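Nudbridge Help > Mobile arms > Setup and upkeep

Wardrobe cell drifts every few weeks, vendor says "recalibrate." Is that really the fix?

Usman Yousafzai
Posted Friday, October 2, 2026

I look after one mobile unit with a Rurberg gripper, running the Trornance software. It has a head camera and a small wrist camera, and its job is dull: drive up to a white wardrobe, open both doors, find a garment on a hanger, take it off, put it back. We set the cell up in May and it ran well enough for me to stop watching it.

Then it started closing the fingers on air. It doesn't happen every time. Out of the last 167 door attempts I logged 17 where the gripper stopped short of the handle or closed to the side of it. The handles are small white vertical bars, low down, one on each side of the gap, on white doors, with white walls on either side. 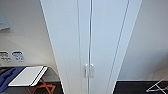 Support told me to rerun the full hand-eye calibration. I did. It was fine for a few days and then went back to missing. I asked what was moving and got the same PDF again. I have now run that calibration more often than I've changed the oil in my truck, and I don't believe a procedure that has to be repeated that often is fixing anything.

What I have checked so far: the bolts between the wrist and gripper (tight), the cable at the wrist (not snagging as far as I can tell), and the home position of the arm against the scribe mark (fine). The wheels I have only looked at. It parks by the floor markings near the bin before it goes to the doors, and the wood-grain floor meets the dark floor right there. Support says the seam is "within tolerance" but would not say which tolerance.

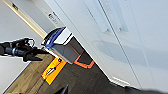 Gripper on the approach side of the bin, with the yellow arrow sign on the floor.

The hanger part of the job is also worse than it was, though I have no log for that, only a feeling. It used to find the black shirt without trouble. The maroon one was always hit and miss, and I put that down to the white fabric on the same hanger.

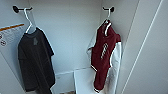
The two hangers on their black hooks.

So before I give up another afternoon: is there a proper order for checking this, or is "recalibrate" all anyone does?

Marjorie Tindall

You're right to be suspicious. Recalibrating hides a loose part for a few days, and then the part moves again. I'd stop running it until you know what moved, or you will keep wiping out your own evidence.

Do it in this order, with the arm powered down for the first two.

Start with the wrist camera bracket. You mention the bolts between wrist and gripper but you don't mention the camera. Those are different screws. Hold the camera between finger and thumb and try to rock it. On ours the bracket had crept 3 mm and every bolt I'd been told to check was tight. Clean the threads, put a drop of medium threadlocker on them, and draw a paint-pen line across screw and bracket.

Next is the head. Nod it by hand and feel for play. You're judging the doors from up there, at a steep angle, so a little slop at the neck is a lot of slop down at the handles.

Then the parking. Power up, send it to the door position, put tape on the floor at the wheels, drive away, send it back. Repeat until you're bored. If the wheels land in a different spot after crossing the floor seam, your arm was never the problem. I would trust the tape over "within tolerance" any day.

Only after that, recalibrate. Once. Write down the offsets before and after, because if they barely change you've learned something support won't tell you.

As for white handles on white doors, I can't say from here how much that costs you. A strip of dark matte tape on each handle takes a minute and comes off again. Try it on one handle and leave the other bare.

Graham Lambert

have you tried updating Trornance, there was a new build and mine has been fine since. also clean the lenses

Usman Yousafzai (original poster)

Graham, yes to both. The update moved some menus.

Marjorie, the camera bracket rocks. Not much, but I can feel it, and none of the documents I was sent mention it at all. Screws are out and cleaned. I'm doing the tape test on the floor before I touch calibration. With both doors standing open I also had a proper look at the inside, as I want to redo the hanger test with only the black shirt up, to have one thing changing at a time.

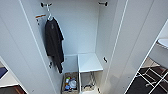 Doors open, black T-shirt on the left side.

Does the position of the open doors matter for the hanger step? The manual gives an angle for them and no reason for it.

Chalerm Rungrueang

It matters if the robot parks relative to a door edge, and doesn't if it parks from the floor. Look in the cell file under "approach reference." If it names a door, then a door that swings a bit wider today shifts everything after it, and you'll blame the wrist for that as well. Switch it to the floor reference.

I half disagree with Marjorie on the threadlocker. Medium is fine on steel into steel. If your bracket has plastic in it, keep the stuff away, some kinds crack plastic. Spring washers and a paint line did it for us, on a unit with nearly 700 hours on it. I still check the line every Monday and I don't expect it to hold forever.

On the maroon garment, I'd leave it out until the doors are reliable. Layered clothes on one hanger are a separate headache, and I have yet to see a vendor demo that uses them.

Marjorie Tindall

Fair point about plastic. Ours was aluminum. Usman, post the offsets when you have them, even if they're boring.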